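Brilavitz Residents' Help Forum
Laundry and Linen > Shared Laundry Rooms

Can folded laundry be left in an open wicker basket beside the washer?
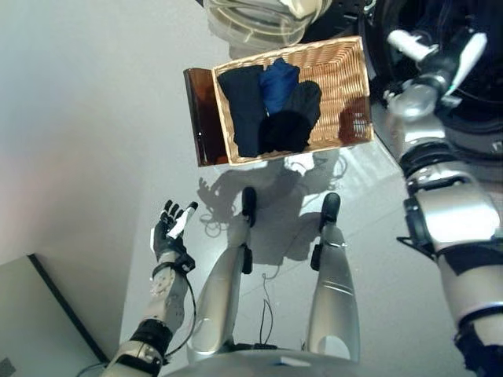
Folded garments in the wicker basket, laundry area.

Posted by Nneka Yusuf
Friday, 7:40 a.m.

I am responsible for the ground-floor laundry area at Mesine House, which serves 18 apartments. Until this spring we used lidded plastic hampers. They have been retired, and the house now keeps a rectangular wicker basket on the floor near the machine for clothing that has been folded and is awaiting collection. At present it contains dark clothing and one bright blue item.

I would appreciate guidance on the following matters. First, is wicker a suitable material for clean clothing in a room where washing is done daily? One resident has reported a snag on a knitted sleeve, and another has asked whether the color of the weave can transfer to fabric. Second, should dark garments be stacked, stood on edge, or rolled? The items placed in our basket are folded by different people, and the result is uneven. Third, is it acceptable for the basket to remain directly on the floor?

The house guidelines address washing and drying in some detail but do not mention storage after folding. I intend to propose wording for the August revision and would like it to reflect established practice. The room has no shelving, and I have been advised that none will be installed this year.

Reply from Ekow Essien
Friday, 9:15 a.m.

Wicker is suitable for clean, fully dry clothing. It allows air to pass on all sides, and garments kept in it are less likely to develop a stale odor than those kept in a closed hamper. The difficulties reported by your residents are both known and can be managed.

Snagging is caused by loose strand ends, most often at the rim and in the lower corners. Run a nylon stocking or an old pair of tights over the inside of the basket. Wherever it catches, trim the strand with small scissors and smooth the end with fine sandpaper. Repeat this when the basket is new and at regular intervals afterward. A cotton liner is also recommended where knitwear is stored. It should be washable and should be tied at the corners so that it does not slide down.

Color transfer occurs chiefly when a stained or varnished basket comes into contact with damp fabric. To test your basket, press a damp white cloth against the inside wall for several minutes. If the cloth remains clean, no further action is needed. If it picks up color, use the liner at all times and keep pale clothing elsewhere.

With regard to folding, I would advise the following for a basket of moderate depth:

Fold trousers and heavy tops to the same width and lay them at the bottom.
Place lighter shirts on edge along one side, with the folded edge facing up.
Roll only soft items such as undershirts and leggings, and put these in last.
Do not fill above the rim.

Dark garments are difficult to tell apart once folded, particularly navy and black. Your house may wish to adopt a small fabric tag or a clip bearing the apartment number. At Ogundipe Court, where I served as laundry coordinator, we introduced clips after residents repeatedly took home the wrong black trousers. The clips cost very little, and complaints became rare.

The basket may stand on the floor provided that the floor is dry and swept. Place it away from the swing of the washer door and out of the route used to carry wet loads. A low slatted stand is preferable where one can be obtained.

Reply from Dean Kershaw
Friday, 12:30 p.m.

We have had the same type of basket for years and have never used a liner. Vacuum it with the brush attachment and it will be fine. I do not believe that rolling or folding makes any difference if people collect their clothes the same day.

Reply from Asabe Amadi
Friday, 4:05 p.m.

I agree with the advice given by Mr. Essien, with one addition. Clothing should be allowed to cool completely before it is folded into a basket. Garments taken warm from a dryer hold moisture in the seams and waistbands, and dark cotton will crease sharply if it is packed in that state. Fifteen minutes on a rack or over a rail is normally sufficient.

For the guidelines, I would suggest the wording in use at Keltent Lodge: "Folded clothing may be left in the shared basket for no longer than 2 days. Each bundle must carry an apartment number. Damp items must not be placed in the basket." A collection limit was necessary in our case, as some bundles had remained for weeks and the basket could not be cleaned.

Comment from Nneka Yusuf
Friday, 5:20 p.m.

Thank you. I will carry out the damp cloth test over the weekend and will include the collection limit in the proposed text. The clips have been requested from the supply office.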